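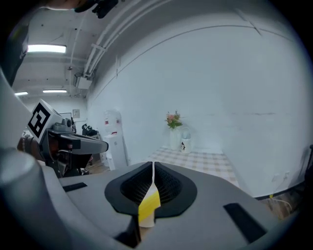 业主论坛 > 公共事务 > 规约与制度
主题：关于《Listville 小区公共阅览室借阅及占座管理办法（征求意见稿）》的意见征集
状态：讨论中　回复：11

物业服务中心_公告（版务）　1楼
各位业主、住户：
阅览室自上次调整开放时间以来，现有藏书2596册，登记座位40个。结合前期收到的书面意见，现将修订稿主要条款公布如下，征求意见至六月底。
第四条　每户凭门禁卡登记借书，每次不超过三册，借期三十日，可续借一次。
第七条　座位不得以物品代为占用。离座超过四十五分钟的，管理员可将物品移至前台保管。
第九条　逾期图书每册每日收取滞还费五角，单册累计以原书定价为限。
第十二条　每年购书经费为4000元，书目由住户推荐，物业服务中心汇总后公示。
请直接在本帖回复，并注明所针对的条款序号。与本办法无关的内容请另行发帖。

梧桐里3栋　2楼
针对第七条。建议将四十五分钟改为三十分钟。备考季期间上午九点以后基本无座，而相当一部分座位上仅有水杯和书包。时间过长，条款便失去约束作用。

静水流深　3楼
针对第七条，不同意楼上意见。从阅览室步行至11栋往返即需二十分钟，如回家用餐，三十分钟显然不够。老年住户行动较慢，也应予以考虑。原稿四十五分钟较为适当，建议维持。

梧桐里3栋　4楼
回复3楼：回家用餐属于离开阅览室，理应退座，返回后重新选座。公共座位的用途是阅读，不宜理解为可在用餐期间予以保留。

静水流深　5楼
回复4楼：按此理解，则中午前后每位读者均须收拾全部书本资料，返回后还可能无座。制度应当便于执行，也应当便于遵守。本人保留意见。

Noreen Ó Briain　6楼
针对第九条。本人曾在 Harnitmont 的一所社区图书馆从事编目工作六年。该馆早年同样收取滞还费，后改为逾期未还者暂停借阅，还清即恢复。就本人经手的情况而言，收费时期有些读者因欠费数额渐多而不再到馆，图书也随之没有归还。建议删去收费内容，改为暂停借阅权限。遗失或严重损坏的，仍按原价赔偿。
另，第四条未区分儿童读物。绘本篇幅短，三册往往一个晚上即读完，建议儿童读物单独计算册数。

七号楼老周　7楼
针对第九条，不赞成取消收费。五角钱不多，作用在于提醒。只停借阅不收费，对本来就不打算再借的人没有任何约束。去年我登记预约的一套地方志，上册等了四个月，至今下册仍未见归还。
第四条儿童读物单独计算，同意。

Noreen Ó Briain　8楼
回复7楼：您所述地方志一事，按原稿第九条，滞还费累计至定价即止，对方若始终不还，结果与遗失赔偿相同，预约人依然读不到书。此类情形或可增设一款：有他人预约的图书不予续借，逾期七日由前台电话催还。

七号楼老周　9楼
回复8楼：预约图书不予续借，这一条可以。收费问题我仍坚持原意见，请物业服务中心如实记录。

verkard_读者　10楼
针对第十二条。请明确以下事项：
一、4000元是否包含期刊订阅。若包含，扣除两份日报和现有期刊后，实际可用于购书的金额有限，应当单独列明。
二、推荐书目的截止时间及公示天数。原稿仅写“汇总后公示”，未写期限。
三、接收捐赠图书的标准。目前东侧书架下层有大量过期教辅和旧版电脑教程，占用位置而借阅者极少，建议清理。
McGrath 版的英汉词典已有多页脱落，请列入本年度更换清单。

静水流深　11楼
针对10楼第三项。清理前请先公示目录，给予捐赠人认领的时间。旧版教辅确无保留必要，但其中夹有几本八十年代的连环画，不宜一并处理。

物业服务中心_公告（版务）　12楼
各位业主、住户：
以上意见已登记。现就部分问题答复如下：
一、购书经费4000元不含期刊。期刊订阅费由公共收益另行列支，定稿中将予以注明。
二、推荐书目公示期拟定为十日，截止时间另行通知。
三、儿童读物单独计算册数、有预约图书不予续借两项，拟予采纳。儿童读物每次可借数量暂拟为六册，请继续提出意见。
四、捐赠图书清理前将在前台及本版同步公布目录。单次捐赠超过100册的，请提前与前台联系，由工作人员上门查看后接收。
五、第七条离座时间和第九条滞还费，现有意见分歧较大，将以书面问卷形式征询各户意见，问卷随下月缴费通知单一并发放，填写后投入各楼栋信箱旁的意见箱即可。
问卷结果公布前，阅览室继续按现行办法管理，逾期图书暂不收费。词典更换一事已转交采购人员办理。

梧桐里3栋　13楼
针对12楼第五项。请在问卷中将三十分钟、四十五分钟、六十分钟分别列出，不要只设“同意”与“不同意”两栏。另请说明每户一份还是每人一份，我户经常使用阅览室的有三人。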